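Drimenora Residential - Fire and General Safety Checklist
Building: Ghaffari Court, common areas and furnished guest unit
Round: January
Inspected by: Trinh Triệu
Accompanied by: Jamshid Ansari (building services)
Reviewed by: Touran Salehi

Ratings used: S = satisfactory, A = action needed, N = not checked on this round. Items carried over from the previous round are marked (C). Comments are entered only where the rating alone does not tell the reader enough.

1. Exits and stairs

1.1 Exit doors open fully without a key - S
1.2 Stair doors close and latch from any position - A
Comment: North stair, level 2. Door stops short of the latch when released from a small angle. Closer arm adjusted during the visit and door retested, same result. Replace closer. Door kept on the daily walk until done.
1.3 Stairs and landings free of storage - A (C)
Comment: Stroller and two boxes on the level 3 landing, north side. Notice was left last round. Second notice left, removal to follow under the house rules.
1.4 Handrails secure - S
1.5 Exit signs lit - S
1.6 Emergency lights, function test - S
1.7 Emergency lights, full discharge test - N
Comment: Scheduled by Fellico with the panel service. Do not enter a rating here from the short test.

2. Detection and alarm

2.1 Panel shows normal, no faults or disabled zones - S
2.2 Log book up to date - A
Comment: Weekly call point tests are entered but the call point number is missing in several lines. Without it there is no way to show that each point is tested in turn. Jamshid Ansari to fill in what can be confirmed from the panel memory and leave the rest blank.
2.3 Smoke alarms in furnished unit, button test - S
2.4 Carbon monoxide alarm outside boiler room, button test - S
Comment: End-of-life date on the label is legible and has not passed.
2.5 Detector heads free of paint and covers - S

3. Extinguishers

3.1 In place, on bracket, visible - S
3.2 Gauge in green, pin and seal intact - A
Comment: Laundry room unit has a broken seal. Gauge reads in the green. Treat as used and exchange it.
3.3 Service tag within date - S

4. Electrical

4.1 Clearance in front of panels - S
4.2 Covers on outlets and switches - A
Comment: Cracked plate beside the laundry sink. Replace.
4.3 GFCI outlets trip and reset - S
4.4 Extension cords not used as fixed wiring - A (C)
Comment: The bike room charger is still on a cord run through the door gap. The cord is pinched each time the door closes. Unplugged and tagged during the visit. A fixed outlet is on the Naliteo work order but has no start date.

5. Water and heating

5.1 Hot water temperature, limit and mixing valve - S
5.2 Relief valve discharge pipe clear and run to drain - S
5.3 Boiler room free of stored items - A
Comment: Paint cans on the floor behind the door. To be moved to the metal cabinet.
5.4 No visible leaks - S

6. Furnished guest unit

6.1 Smoke alarm - see 2.3
6.2 Window guards and opening limiters - S
6.3 Blind cords secured - A
Comment: Bedroom cord cleat is loose in the wall. Refix with a proper anchor. The screw alone will not hold in drywall.
6.4 Upholstered furniture carries a flammability label - A
Comment: Label not located on the sectional sofa. Nusrat Samarakoon to send the purchase record. If neither label nor record is found by the next round, the sofa is to be listed for replacement.
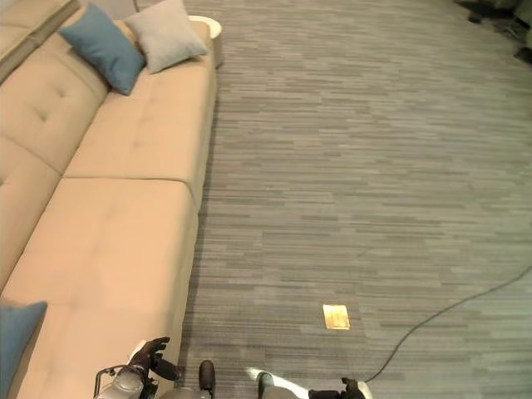
Item 6.4. Sectional sofa with tufted backrest and throw pillows, on carpet.

6.5 Portable heaters - S
Comment: None supplied with the unit. The welcome sheet should state that guests may not bring their own. Current wording only says "not recommended."
6.6 Carpet edges flat, no trip points - S
6.7 Evacuation plan posted inside entry door - A
Comment: The plan shows the old assembly point at the parking lot gate. The assembly point is now the lawn on the east side. Reprint.

7. Actions and owners

1.2 Closer, north stair level 2 - Jamshid Ansari, priority 1
1.3 Landing storage - Touran Salehi, priority 1
3.2 Exchange extinguisher - Fellico, priority 1
4.4 Fixed outlet, bike room - Naliteo, priority 1, start date to be requested in writing
6.7 Evacuation plan - Touran Salehi, priority 1
2.2, 4.2, 5.3, 6.3 - Jamshid Ansari, priority 2
6.4 Label or record - Nusrat Samarakoon, priority 2
6.5 Wording on welcome sheet - Touran Salehi, priority 2

Priority 1 items are to be closed or made safe before the next monthly walk. Priority 2 items are to be closed within 60 days. Send closing notes to Kianoush Zamani with the item number in the subject line - notes without a number will be returned.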